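Home | Forums | Shop Talk | New Posts | Log in

Hand grippers replacing pack line hours at Wendstead?

tapegun38
I pack kits for Totico, Wendstead site. Since September they've pulled people off the line for two-hour blocks to do pick and place with the grippers, so the arms can learn it later. Same pay, and my wrist is killing me by lunch! A bowl, a little yellow bit, the two of us across a dark table, that's the job now.

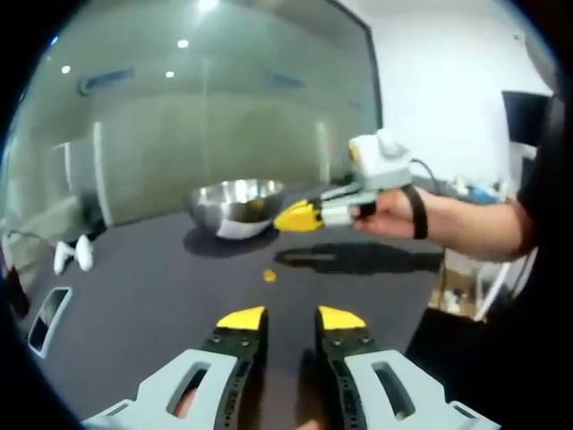
Re: Hand grippers replacing pack line hours at Wendstead?

millie_b
We had this at Pliserura. I liked it, tbh (you get to sit down). 30 runs, then a break.

dockrat486
You're training your replacement, and for the same pay? No thanks.

millie_b
Nope, they kept everyone on my shift. I load the cells now.

tapegun38
Kept for how long though? Ours won't put it in writing. Anyone know a wrist brace that fits under the strap?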